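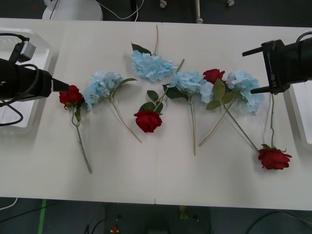

Unit 5: Can machines do the chores yet?
Service Automation, Latmont campus
Instructor: Simin Ghaffari
Handout for 5 October 2022

1. Where we left off

Last time we looked at machines that do one job in one place. A dishwasher is a good one because the racks hold every plate where the water can reach it. Most chores have no racks. Someone has to pick the thing up first.

2. The flower task

Artificial roses and hydrangeas lie on a tabletop, with one arm on each side. Sorting them by kind, or putting them in a vase, is work a child can do. For a machine it breaks into these problems:

Finding the stem. Stems are thin, and some lie under or across other flowers.
Choosing a grip. The bloom is easy to see but a poor place to hold. Leaves get in the way near the top of the stem.
Lifting one only. Where flowers overlap, pulling on one can drag its neighbor.
Sharing the space. Two arms can reach farther than one, but they need a plan for the middle of the table.

Real flowers would add bruising and broken stems. Leave that aside for now.

3. Shop floor compared with home

The Bramwell packing line from the May visit handles one carton size, and the cartons come in facing the same way. When the Grastard order changed the carton, the line stopped for 2 shifts while the guides were reset. A kitchen changes more than that between breakfast and lunch.

Wanau ran a towel folding trial that we will use for the homework. It logged 549 tries and 347 finished folds. Before you quote a success rate, check what counted as finished. Tries where a person straightened the towel first were left in – see the notes column.

4. Working answer

For fixed parts in fixed places, yes, and for many years now. For loose, tangled or soft things, sometimes, slowly, and with a person close by.

5. For next time

Pick one chore you do every week. Write out each grasp, including the ones you do without looking. Mark the steps where you would expect a gripper to fail and say why. One page, typed.

Read the Wanau log before class and bring a printed copy.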